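Kever Opens Wardrobe Sorting Service for Small Bedrooms

For immediate release, April

Kever, the home organizing company, announces today that its wardrobe sorting service is now open to all households in the Bodden district. The service was tried since last autumn in 60 homes, and the results have encouraged us to offer it to a wider public.

Many families told us the same thing. The bedroom has enough cupboards, but the clothes are not staying in them. Long items such as trousers, leggings and pajamas are the most difficult, as they slide from the shelf and get mixed with other things. After some weeks the owner does not remember anymore what is inside.

Our visit lasts 2 hours and it is done together with the person who lives in the room. We do not throw away anything without permission. First the wardrobe is opened and one section is emptied on the bed. Then each garment is held up by its two ends, looked at in its full length and placed in one of the groups: wear now, wear later, repair, give away. It may seem slow in the beginning, but most people become quick after the first shelf.

Clothes for another season go into storage boxes, which stay on the shelves at the height of the eyes. The upper cabinets are kept for blankets and suitcases, since to reach them a step stool is needed. Hanging space is reserved for items that wrinkle easily.

During the trial, 680 bags of clothing in good condition were collected. They have been passed to the Buthelezi Clothing Exchange, where anybody may come and choose what they need, free of charge. Items that can be repaired are sent to the sewing room of the same exchange.

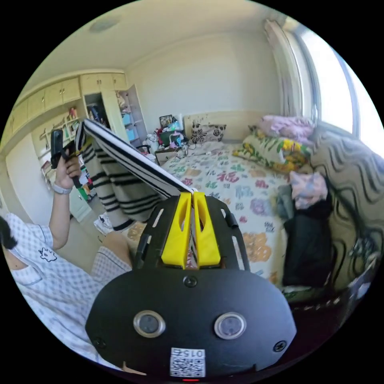 Children and older relatives are welcome to take part in the sorting. We recommend to wear comfortable clothes at home and to have a place to sit, on the floor or on the bed, as there is a lot of bending. Boxes and labels are supplied by our partner Bosura and are included in the price. Old boxes which are still strong can of course be used again.

For the coming season, Kever has printed 3,000 copies of a folding guide with simple drawings for trousers, leggings, socks and knitwear. The guide is given at every visit and can also be picked up without payment at the Kever shop in Bodden.

Visits can be booked at the shop counter or by telephone, mornings and afternoons. Evening visits will be added when we have trained more staff.

About Kever

Kever helps households to arrange wardrobes, kitchens and storage rooms. The company works in Bodden and the neighboring towns.

Press contact: Kever Press Office, Bodden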